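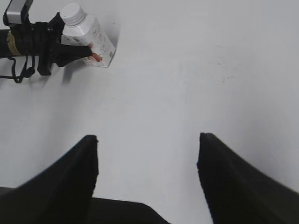 What thickness of desk pad do I need for a sit-stand desk?
The 2 mm pad suits most people. Choose the 4 mm pad if you rest your forearms on the desk for long stretches or if the desktop has a seam down the middle.

Wakus Desk Pad, felt and cork

The Wakus is a flat desk pad with a wool-blend felt top and a cork base. It lies on the desktop without adhesive and can be lifted and moved at any time. We have sold it in the same three sizes since the shop opened, and the 4 mm version was added last December after a run of requests from people with two-piece desktops.

The felt is pressed, not woven, so there is no grain to catch a pen or a mouse. Optical mice track on it without trouble. A few older laser mice skip on the darker colors, and if yours does, we will swap the pad for a lighter one as long as it is clean.

The cork base grips laminate, sealed wood and painted metal. It does not grip glass well. For glass desks, use the Prisico corner dots, sold separately in packs of 12. They peel off without leaving residue, but they are single use.

Sizes
Small: 24 x 14 inches
Medium: 31 x 16 inches
Large: 47 x 18 inches

Measure the desk before ordering. Leave at least an inch at the front edge, otherwise the pad curls where your wrists press on it. On desks with a rounded front, leave two inches. The large pad is wider than many people expect and will go under the feet of a monitor stand. This does no harm, but a heavy stand will leave dents in the felt that take a few days to come up.

Colors
Ash, oatmeal, moss, slate and dark navy. The colors vary a little between batches. If you are ordering pads for a row of desks, put them all on one order and we will cut them from one roll.

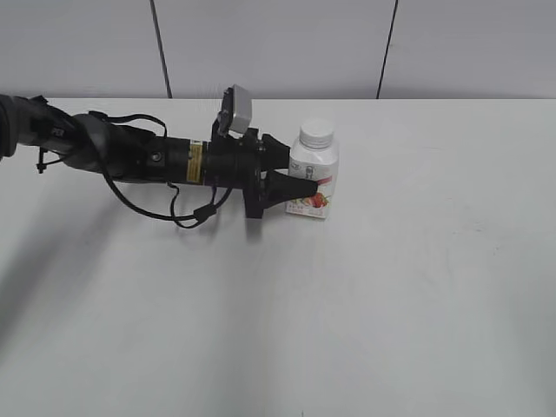
Workspace Accessories Department

What comes in the tube
One pad, rolled felt side out, and a care card. The pad will have a curl to it when it comes out. Lay it cork side down, put a few books on the ends and leave it overnight. Do not roll it the other way to flatten it, as this can crack the cork. In cold weather, let the tube sit indoors for an hour before you open it.

Care
Brush the felt with a soft clothes brush once a week. Blot spills right away with a dry cloth, then with a damp one. Coffee with milk is the hardest thing to get out, and you may be left with a faint ring on ash and oatmeal. Dish soap and cool water will take out most ink if you get to it the same day. Don't machine wash the pad, and don't iron it.

Pilling is normal in the first month or two. A fabric shaver takes it off. Pilling that continues after that usually comes from a rough watch strap or a metal laptop edge.

Hot drinks are fine on the felt in an ordinary mug. Soldering irons, glue guns and pans are not.

Wakus or Boutros?
We carry two pads and get asked about the difference most days. The Boutros is a smooth vegetable-tanned leather pad. It costs more, it is better for handwriting, and it wipes clean. It also marks with use, which some people like and others send back. The Wakus is quieter under a keyboard and warmer to the touch in winter. Gregor MacAulay, who does our buying, keeps the felt one at his keyboard and the leather one where he signs paperwork - that split works well if you have the room.

For drawing or cutting, neither pad is right. Look at the Binon self-healing mat, which comes in the same medium and large sizes and can be laid on top of the Wakus.

Custom sizes
We cut pads to order in any size up to 60 inches long. Corners can be square or rounded. Cable notches are available on the back edge only, up to 8 per pad. Send a sketch with all the dimensions marked, including how far each notch is from the left side. Custom pads are cut once the sketch is approved and can't be returned unless we have made a mistake.

Trade orders
Orders of 50 pads or more get the trade price, and colors can be mixed. Trade orders ship flat between boards instead of in tubes, so please make sure there is someone to take in a large parcel. We do not print or emboss logos on the felt. The Boutros can be blind stamped in one corner, and the setup charge is the same whatever the quantity.

Shipping and returns
Stock sizes leave us in two working days if ordered before 2 p.m. Custom sizes take 12 working days. Returns are accepted for 30 days on stock sizes. Send the pad back in its tube - folded pads can't be resold and will be refused.

Replacement corner dots, fabric shavers and brushes are listed under Desk Care. Cork offcuts are sometimes available for the price of postage. Ask when you order.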